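4. Recording a drink task by hand guiding

1. Put the teach pendant where your free hand reaches it. Check that the lemons, lime and cutting board are in their start places.
2. Select Guide mode in Rurer and hold the arm behind the wrist.
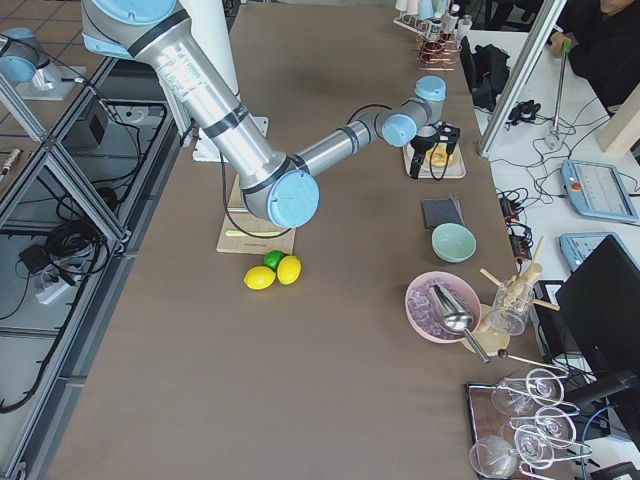
Brindstead, December

Caution: keep fingers out of the gripper while the mode is changing. Set the speed limit to 200 mm/s for first recordings.

3. Lead the gripper over the brown table slowly, and pause before each grasp.
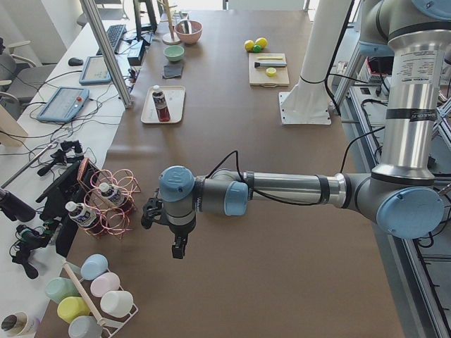 Fig. 4-2. Forearm stretched over the table, gripper fingers down.

4. Save the demonstration. Return each item to its place, the tray and the bottle too.

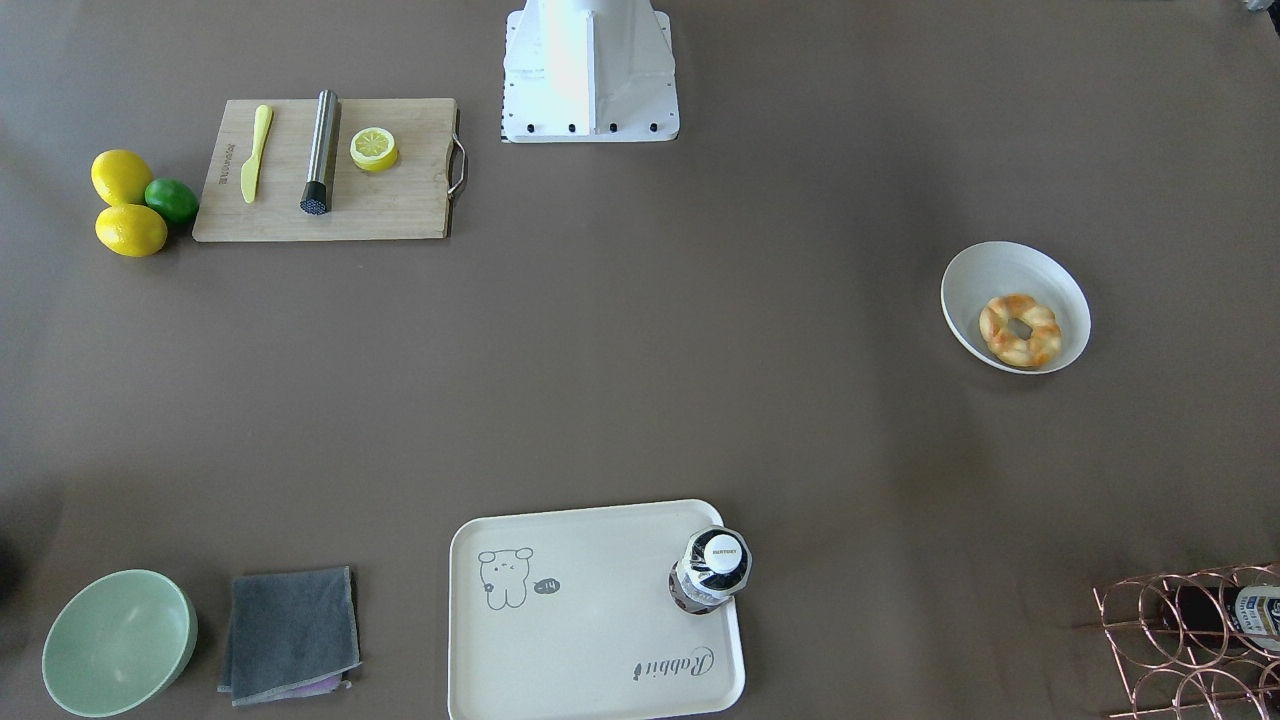
5. Repeat until 69 demonstrations are saved. Delete any with a pause longer than 5 seconds.

Note: the bowls may be moved a little between recordings.

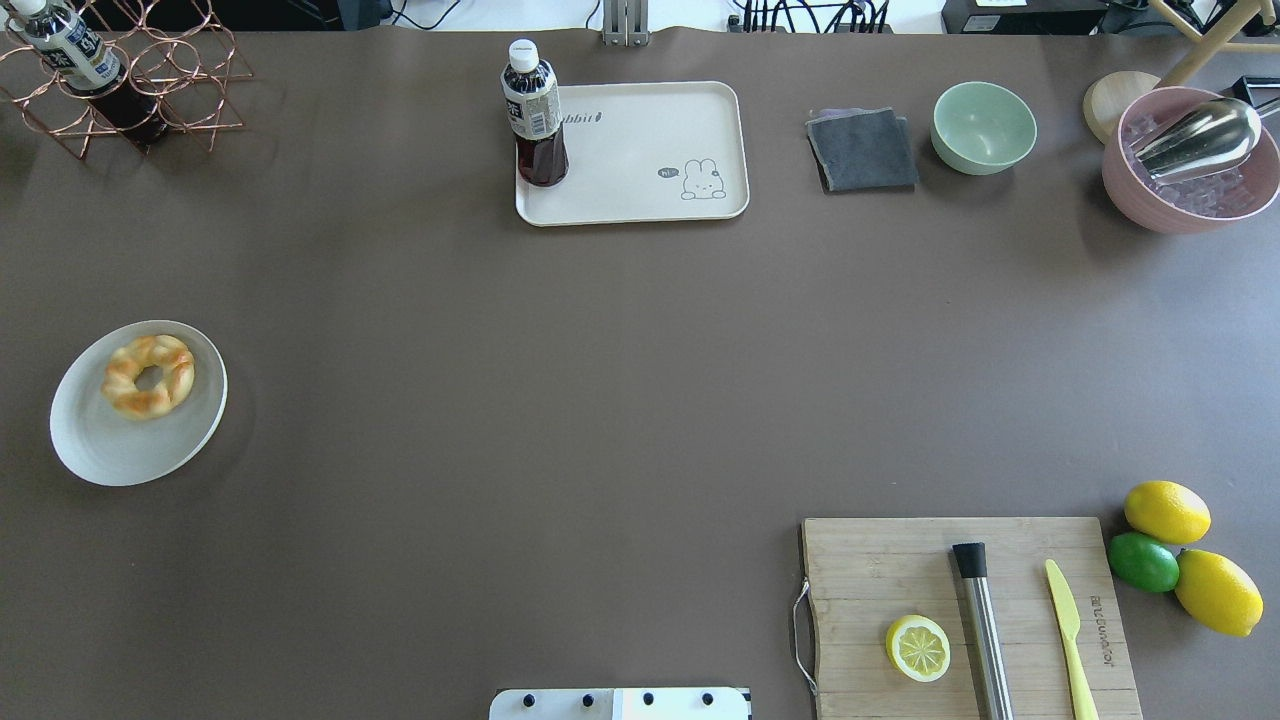
Can I change the operator in the middle of a set?
It is permitted, but please enter the new name before the next recording.

Dimport Hegde manual, edited by Dinesh Krishnan | Contact | Back to top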